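The letter came to Jayasinghe Street in August, the same week the Cloltik plant closed its second line. Inside was a paid electric bill for 149 dollars and a card with no name on it.

The family who received it thought it was a mistake. They called the company, and the company said no, the account is at zero.

By the end of that month, 2 more houses on the street had the same letter. 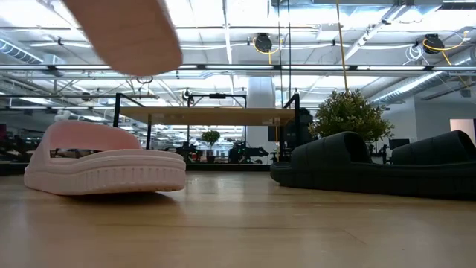
Anach is a town of about 3,000 people, and in such a place a secret is hard to keep. But this one was kept. At the Pekora bakery, where the morning begins at five, everybody had a theory. Some said it was a retired teacher. Others believed that it was a group of former workers who had found new jobs and wanted to give something back.

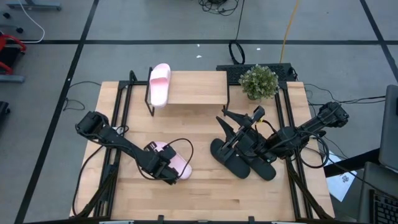 A pink sandal on the shelf, with a potted plant to the right.

I asked one mother if she would like to know who paid. She thought for a long time. Then she told me that she says good morning to all people now, a little more kindly than before, in case it is them.

The largest gift was 829 dollars, for a car repair. The driver needed the car to reach his new work in the next county, and he still keeps the receipt in the glove box.
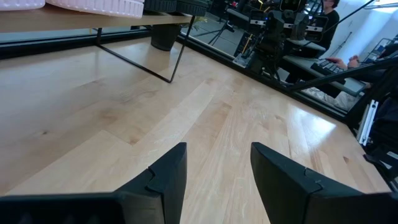
Pale wood floor, with light reflecting off the boards.

The letters stopped in winter. On Jayasinghe Street, people have started to leave soup at each other's doors, also without a name.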